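The gripper on the spare bed
Ilir Georgiev has spent the better part of a year trying to get two black fingers to pick up the washing, and he would like you to know it is much harder than it looks.

12/06/2020

The stairs at Ilir Georgiev's house are narrow, and on the way up them you pass, in this order, a bicycle wheel, a crate of stepper motors and a very large bag of clothes that have been outgrown by one niece and are waiting to be grown into by another. The clothes are on loan. The motors are his own, bought in a job lot of 40 when a packaging firm in Dositz closed its doors, and he has used perhaps a third of them so far (the others, he tells his family, are an investment).

I had come to see Palacios, which is what he calls the gripper. It is named after the street where he lodged as a student, in a room so small that he could reach the kettle, the window and the door without getting out of bed, and he says that this is more or less the working life of a robot arm. The project has been going since last July. It began with a pair of kitchen tongs, a bicycle brake cable and a bad cold that kept him indoors for a fortnight, and it has now got as far as its fifth set of fingers.

If you have never thought very hard about picking up a jumper, let me recommend it as a way of passing a wet afternoon. A mug stays the shape of a mug. You can measure it, draw it, and tell a machine where the handle is. Cloth has no such manners. Pull one corner of a heap and something else comes along with it, a sleeve or a pillowcase or the strap of a bag, and the heap you planned for has gone and there's a new one in its place. Ilir's first attempts at writing rules for this filled a whole exercise book, which he showed me with some pride and then put back under the leg of the workbench, where it has been holding things level ever since.

So he stopped writing rules and started collecting examples. The fingers are mounted on a tool that he carries in his hand, with a camera looking down over them, and he goes about the job of tidying a bed while the camera records what the fingers meet. Later on, the recordings are used to teach a small program which bits of cloth are worth closing on. It's slow work, and rather restful, and I could quite see how a person might lose an evening to it.

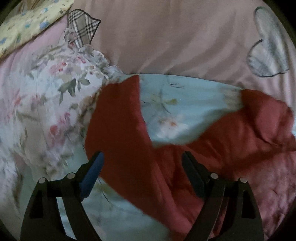
Marit Oduya wrote to us after our short notice about the project in the spring, and she was not at all persuaded. She had sorted clothes in a hotel laundry for eleven years, she said, and in all that time she had never once looked for an edge; her hands found it while she was thinking about her dinner, and she couldn't see how a camera was going to learn something that had never gone in through her eyes in the first place. She wished him luck all the same and asked whether it could be taught to do duvet covers.

I read the letter out to Ilir over the second pot of tea and he went quiet for a while. He thinks she is right, or at any rate more right than he would like. His fingers feel nothing. They know how far apart they are and how much current the motor is drawing, and from those two things the program has to guess whether it has hold of one layer, or three, or the mattress. He has a drawing for a pad with a pressure strip in it, and he has had the drawing since Christmas.

The mechanics, on the other hand, he is happy to talk about until the tea is stone cold. Each finger is a linkage, an outer arm and an inner bar turning on pins, and the point of the arrangement is to bring the tips together without the pads tipping over like a pair of scissors. The arms were printed in the shared workshop at Bernosness, twenty minutes away by bus, where members pay by the month and the big printer has to be booked well ahead. His first set took a whole night and came off the plate with a curl in them like a stale sandwich. The second set was straight and snapped. With the third he changed the filament to Plurex, a tough and slightly bendy sort that a fellow member swore by, and he has stuck with it, although it strings horribly and has to be cleaned up with a craft knife and a good deal of patience.

The pins gave more trouble than the arms. He had put in ordinary bolts to begin with, and they worked themselves loose in an afternoon. Then came a spell of lock nuts, which held so well that the fingers would hardly move. In the end he reamed the holes by hand and fitted plain metal pins, and he will tell you the size of the reamer and where he bought it and what he thinks of the postage.

As for the pads, they are the part he changes most often. Hard ones slide over a cotton sheet. Very soft ones cling to it and won't let go, so that the sheet comes up with the gripper and hangs there like a ghost. He has cast them, cut them out of sheet rubber and, in one desperate week, made them from the sole of a flip-flop. All of these went into a biscuit tin with a slip of paper saying what was wrong with them, and I rather enjoyed reading through the slips. "Squeaks," said one. "Good but smells," said another.

By the time I visited he had 642 recordings stored on a drive in the kitchen drawer, and had gone through 389 of them, marking the moment at which the fingers ought to have closed. He does this with the radio on, a few at a time, before work. Padded coats are his favourites and also his worst enemies. The slippery outside gives the pads very little to hold, and when you squeeze a quilted section the filling moves off to one side, so the thing you had between your fingers a moment ago is suddenly only two thin skins of nylon. A collar or a hood offers a better hold, he finds, as there's generally a seam in it somewhere. Knitted things are easy to pick up and awkward to put down. Frills he describes as a gift. 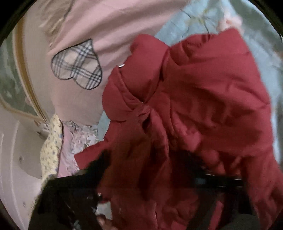 Could someone with an ordinary set of tools build a gripper like Palacios at home?
Most of it, given a small printer or a workshop that has one, a drill, a soldering iron and several free weekends. The linkage is forgiving once the holes are true, and the motor and its driver board are the sort sold to hobbyists everywhere. The teaching side takes far longer than the building side, and Ilir would tell a beginner to leave it alone until the fingers can open and close a hundred times without anything coming undone.

He has not costed the whole thing, and asked me not to press him on it while his sister was in the house. The fifth set of fingers, taken alone, came to 81 in parts and filament, which he considers a bargain and which she, calling up the stairs, considered to be the price of a perfectly good pair of shoes.

There is an arm, too, of a kind. It stands in the corner of the workshop at Bernosness with a tea towel over it and has two working joints out of the six it was designed for. The idea is that the gripper will come off its handle one day and go on to the end of the arm, and that everything it has learned in Ilir's hand will still hold good when his hand is gone. He is not at all sure about this. A person carrying the fingers makes all sorts of tiny corrections without noticing, a lean here and a bit of a shuffle there, and an arm bolted to a table can't shuffle. A couple of the other members have offered to help him with the shoulder joint, which needs a bearing bigger than anything in the spares cupboard, and one of them has a lathe at home and has been asked very nicely.

I tried the gripper myself before I left. It is heavier than I had expected and pulls the wrist down a little, and the trigger has a long, soft travel, so that for the first few goes I kept closing it too late and coming up with air. Then I caught the hem of a T-shirt, quite by luck, and felt absurdly pleased, and did it another dozen times. Ilir stood at my elbow saying "lower, lower" in the voice of somebody helping with a parking space.

He is rebuilding the trigger over the summer, with a shorter spring. The pressure strip may get made after that, and he has put Marit Oduya's letter in the biscuit tin with the pads.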